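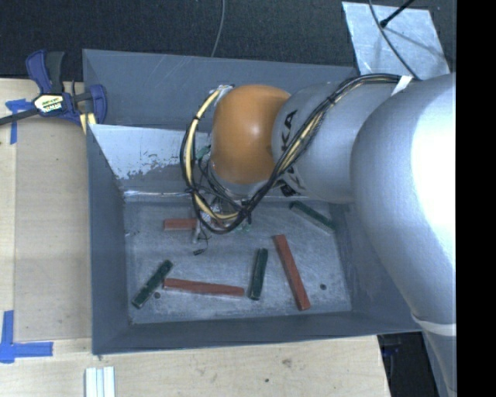
Ticket 182: Dull chocolate with grey lines on dipped ginger

Status: Solved
Product: Ferkden melting tank, small model
Opened by: Kwofie Sweets, production kitchen

Problem as reported

We are a small shop and we make candied ginger and orange peel dipped in dark chocolate. In May we changed from our old water bath to the Ferkden tank. With the first batches everything was good. Now the chocolate comes out dull, and after one night on the rack it has grey lines, mostly on the bottom side of the piece. The taste is the same, but we cannot put such pieces in a gift box. We have an order of 100 boxes for Father's Day, so please answer as soon as it is possible.

What we already tried before writing:

- Cleaned the tank and dried it with a soft cloth.
- Opened a new bag of the same chocolate (Bekach dark drops).
- Dried the ginger one more day, because we thought there was too much syrup on it.
- Turned the dial a little lower. The chocolate became thick and the pieces got a big foot around them.

None of this helped.

Reply from support

Thank you for the clear message. The grey lines sound like fat bloom. It can come from the chocolate being too warm at the time of dipping, or from slow cooling afterwards. Please send us these things:

1. The temperature in the middle of the tank and also close to the wall, measured with a separate thermometer. Please do not use the number on the display.
2. How often you stir.
3. Where the racks stand after dipping.

Please also do a small test. Take 200 grams of chocolate, temper it by hand on the table and dip five or six pieces. Put them on the same rack as the pieces from the tank.

Answer from the kitchen

We did the test in the morning. The hand tempered pieces are shiny and they break with a good snap. The ones from the tank have lines again, and they stood on the same rack, so I believe the room is not guilty.

The middle of the tank agrees with the display. Near the wall on the left side it is seven degrees Fahrenheit warmer. On the right side there is almost no difference. We stir when we add new drops, so maybe two times in an hour. The racks are on the shelf by the back door, and it is cool there.

Reply from support

Seven degrees is too much. Please check how the inner pan sits. There is a thin silicone ring under it, and when the pan is put back after washing, the ring can fold on one side. Then the metal touches the heating plate there.

Answer from the kitchen

Yes, the ring was folded on the left. It also has a small cut now, I think from our scraper. I put it flat and filled the tank again. The difference between wall and middle is now one degree. I dipped one tray of ginger and one tray of peel at 3 p.m. and will look tomorrow before opening.

Next morning: both trays are shiny, no lines. One piece of peel has a white spot, but this is sugar.

Closing notes

New ring ordered through Fustadov, who sells the Ferkden parts in our area. Until it comes we use the old one with the cut turned to the front, and we stir every ten minutes. The dull pieces were chopped for the brownie mix.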